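Our Day at the Kuvura Open Day
By Mitali Jayawardena
26 January 2018 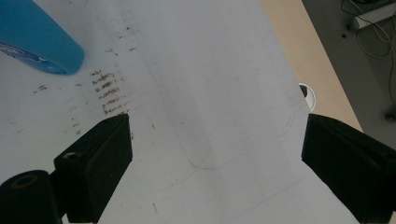

The gripper over the paper, with the blue pen lines and brown-red marks.

I'll admit I only signed up for the Kuvura visit to get out of double maths, but I'd go again tomorrow! They're based on the Brangate estate and they let 40 of us in (in two groups, mine had to wait in the canteen first). Our project is on how robots learn to handle things, so I'd been reading up on it since October and had far too many questions.

The best bit was the hand-held gripper. You hold it yourself and do the job slowly, and the camera on it records what the fingers do, so a robot arm can be taught from it later. It's just two chunky black fingers that open and close. The lady showing us, from a team called Jokeck, said they want 2,000 recordings for one task and had only got to 500, so she was very happy to have us lot queueing up.

I had four goes. Picking things up was fine but putting them down gently was really hard, and my wrist ached by the end (Gazi, the big arm next door, doesn't get a sore wrist, I asked).

For our own project I'd like to build a simple gripper out of card and string and test it on different shapes. Sir says we can have the workshop after half term if we book it.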